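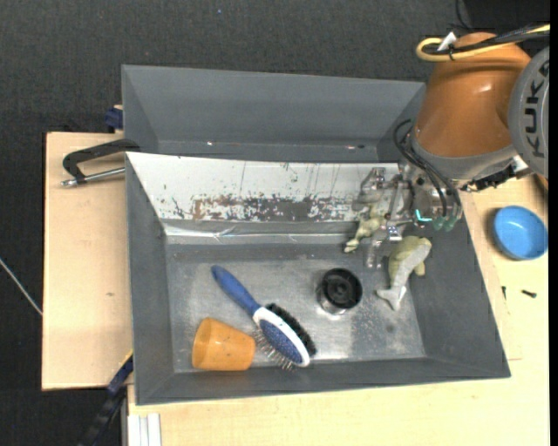
I bought the Wamero phone in February, and I've now lived with it long enough to have proper opinions. The first is that I should have bought a case with it! I'm hard on my things, and four months in the back of mine has the same pale scuffs and specks you get on the floor of a grey storage bin, plus one long scratch from my keys (or possibly the dog). The screen, though, hasn't got a mark on it.

Battery life is where it won me over. My old Nasix needed plugging in by teatime, and this one goes to bed with me on 40 per cent most nights, even after a train journey full of podcasts. My friend Zulema Espinoza has the smaller model and grumbles that hers doesn't last nearly so well, but then she plays games all through lunch.

The camera is fine in daylight and mushy indoors. I took 131 pictures at my cousin's wedding and kept 15, mostly the ones from the garden.

Would I pay full price again? Probably not. Enberg had it at £122 off last week, and at that money I'd say go for it, but get the case as well.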